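4.2 Open day at Tandthorpe

We opened the Skillell collection room to visitors on 21st January, and 549 people signed up in advance. A hand-held gripper was at work while they watched. 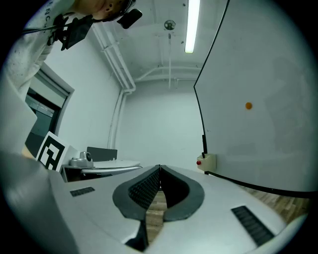 Questions came quickly, and they were wonderful! Many asked how far the fingers open and how the marker cards help with tracking.

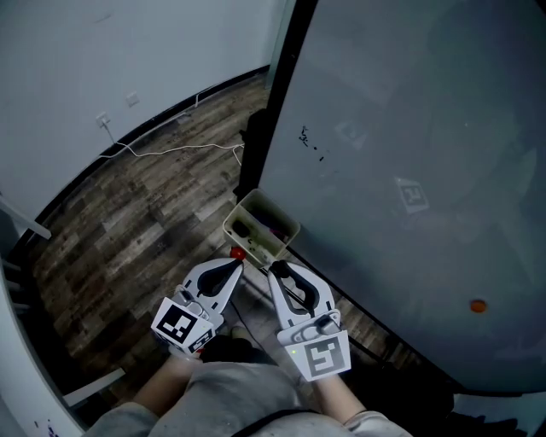
The most popular task was the floor pickup, which uses 2 grippers at once. Figure 2 shows this part of the demonstration. Visitors stayed for it far longer than we had planned.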